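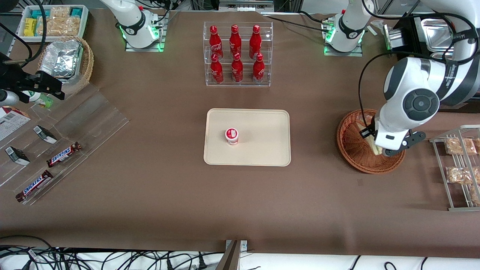 Our project moved the product records of Kosura, a small snack and drinks wholesaler, from files copied between servers into one shared metadata store. Before the change, each of the 3 order services kept its own copy of the schemas, and a correction in one was often missed in the others. The catalog holds 2630 items in a tree of category, product and pack. We tested the tree on simple cases first. Six red Coca-Cola bottles on a two-tier rack, for instance, are one product with one record, however they are shelved, and the shelf position is stored elsewhere.

The store runs on a database we named Saka. Services read a schema by its path, and a local cache called Jolus keeps the last version read. We loaded 203 schema files in February. Of these, 8 failed validation – most had an import that still pointed to a folder on an old server. We changed the imports to store paths by hand and loaded them again.

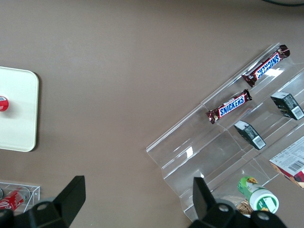
After that, all three services started without local copies. The first start was slower than before, as the cache was empty. Later starts took the same time as the old setup.

One problem is still open. If a schema is changed while Jolus is running, the old version stays in use until a restart. The Ríos branch has a partial fix that checks the version number on each read, but it has not been tested under load.

Report submitted June 2019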